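Speaker notes, Drodcombe small shop meetup
2024-08-20

Slide 1. Title. Wait for the coffee line to thin out.

Slide 2. What we bought. The Tronari kit: one arm, a gripper, a controller and a tablet app with a cheerful loading tune. Mention that the tune can't be turned off. We ordered in April and paid for the version with the longer warranty, so I have no excuse for being gentle with it.

Slide 3. What the brochure promises. Read the line out loud, slowly: "handles everyday objects straight from the box." Pause. Ask the room what an everyday object is. In the brochure it's a cube.

Slide 4. Our test. We sell home decor, and home decor is mostly shapes that hate being picked up. Pots with a belly. Fake plants that are wider than whatever they're standing in. We ran 441 picks over the summer, same table, same light, and wrote down every one. Say that the spreadsheet is available and that I'd be touched if somebody asked for it.
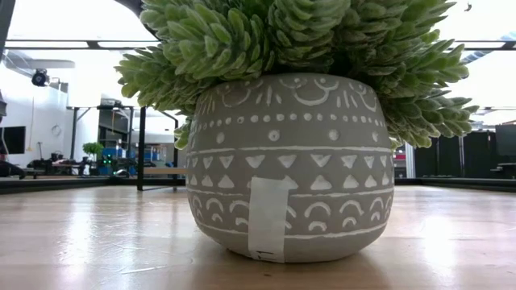
Slide 5. Results. Plain boxes: fine, boring, moving on. Planters were where it got interesting. 135 of the 441 picks needed a person to step in, and most of those were foliage trouble. The planner treats leaves as solid until it touches them, then changes its mind. Don't do the hand gesture this time, it went badly at rehearsal.

Slide 6. Support. Two tickets. The first got a real answer in a day. The second got a link to the page I'd quoted in the ticket.

Slide 7. Compared with what? The Traletti rental costs more per month but they send someone to set it up. The Paulík gripper add-on is some 400 dollars and has softer fingers - we haven't tried it, so no opinions, even if asked nicely.

Slide 8. Would I buy it again? Yes, for boxes. For planters I'd rent first. If you only have budget for one thing, get a better table lamp and a stool for the person watching the robot.

Questions. Someone will ask about glassware. Look at the clock.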